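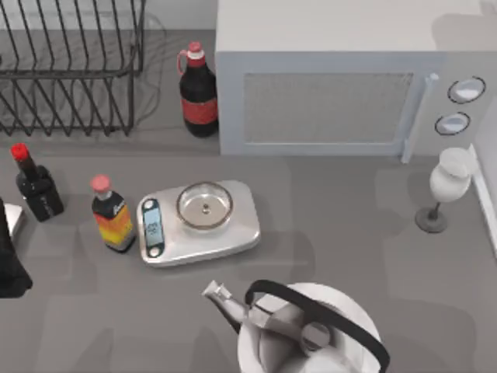 Handout 4, page 24

Collecting demonstrations in simulation: the kettle scene

Course: Robot Learning from Examples, Clitholm Technical College
Teacher: Oluf Østergaard
Lab assistant: Chibuzor Mohammed
Revised 3 Apr 2024

1. What we collect

In the previous handout we looked at the learning rule and took the data as given. Now we have to make the data ourselves. One example, which we call an episode, is one complete try at one task, done by a person who steers the simulated robot with the hand controllers. The program Demico runs the simulation and Volex stores the result. Please read the short Volex guide before you come to the lab.

The task in this part of the course is written in one sentence: "Take the kettle and pour into the glass bowl on the scale." You will use exactly this sentence as the label of every episode. In January two groups wrote their own versions, one with "pot" and one with "jug", and we had to correct the labels by hand.

2. Objects that matter and objects that do not

Only three objects belong to the task: the kettle, the bowl and the scale. The microwave, the dish rack, the bottles and the white goblet are there so that the model learns to act in a kitchen which has other things in it. A model trained on a clean counter often fails when a bottle stands near the target. I have seen this also with models that had very good results in training.

The goblet is on the same side as the microwave knobs, and the way from the kettle to the bowl does not need to go near it. The striped bottle is more difficult. It stands close to the left of the scale, by the end with the display. If you pour with a wide movement of the wrist, you can touch it. An episode where a bottle falls is kept, but you mark it as "contact" and not as "success".

3. Before you press record

Reset the scene and wait until all objects are at rest. Look at the camera view and check that the bowl is on the scale. Check also that the spout points toward the scale. The kettle stands at the bottom of the view and is partly outside it, and this is correct for our camera. Do not move the camera to get the whole kettle, or your episodes will not match those of the other groups.

The digits on the scale are too small to read from this view. Do not use them to decide when to stop. Demico writes the state of the objects to a separate file, and we take the amount from there.

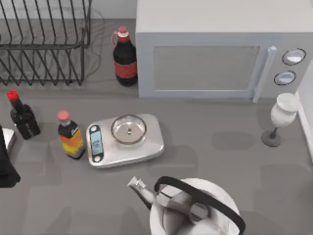 Figure 4.2. The kettle scene in Demico: bowl on the scale, kettle at the bottom of the view.

4. During the episode

Move at a calm and even speed. Many students stop in the air to think, and the model then learns to stop in the air too. If you need to think, do it before you begin — the recording has no hurry.

Take the kettle by the black handle every time. It is possible in the simulation to push the kettle by its body, but we do not want this in the data. Put it back on the counter at the end, in the open area, and open the gripper fully before you press stop.

Small corrections are welcome. When your spout comes a little beside the bowl and you bring it back, the model sees how to recover. Please do not make mistakes on purpose, they look different from real ones.

5. How much

Each group delivers 24 episodes with the mark "success". Failed ones come in addition and are stored in the same folder. The whole class set, together with the older Okonkwo set, has 4000 episodes, and we will train on all of it in week 6.

6. Exercise for next time

Choose four of your own episodes and play them again at half speed. Write down for each one the moment when the grasp is closed and the moment when the pouring starts. Compare your times with those of your partner for the same episodes. Where you do not agree, write one or two sentences about why, and bring them on paper. Questions about the controllers go to Chibuzor, questions about the labels go to me.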